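Shared workshop's homemade gripper goes to bed
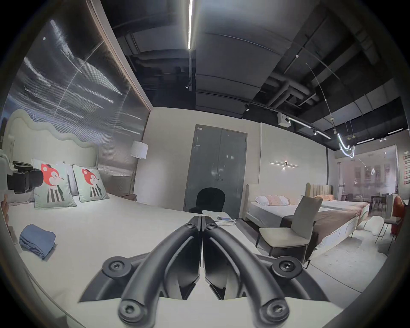 Noeline Mahuika
Workshops and sheds correspondent

The members of the Faulkner shared workshop have spent much of the year building a hand-held gripper, and it has now reached the stage where it gets taken out to look at pillows.

The tool is called Farow, after a name somebody wrote on the parts box and never crossed out. It has two curved black fingers, fastened with round screw caps, and a person carries it around by hand. The outing in September was to a furniture showroom in Nirnport, where Farow was held over a white bed a short distance from two mint pillows with red cartoon foxes on them. The foxes kept their opinions to themselves.

Dušan Spahić, who drew up the fingers, wanted somewhere with soft things in it. The workshop has a great many vises and very little bedding.

"We'd been picking up the same 20 wooden blocks all spring," he said. "You get very good at blocks. Then you go home and there's a blanket on the floor and you realize you have learned nothing."

The parts bill stands at $1,532, a figure Spahić gives quickly and then moves on from. The fingers are on their seventh version. Version four was strong enough to crack a coffee mug, and the mug belonged to the person who holds the keys to the building, so version five was gentler.

The next job is a motor, so that the fingers can close without a human squeezing anything. After that comes an arm to put the whole thing on, which the group is calling Fivura and which currently consists of a drawing and a shoulder joint. Spahić hopes to have it folding a blanket by next September. He was asked whether he folds his own, and said he was waiting for the arm.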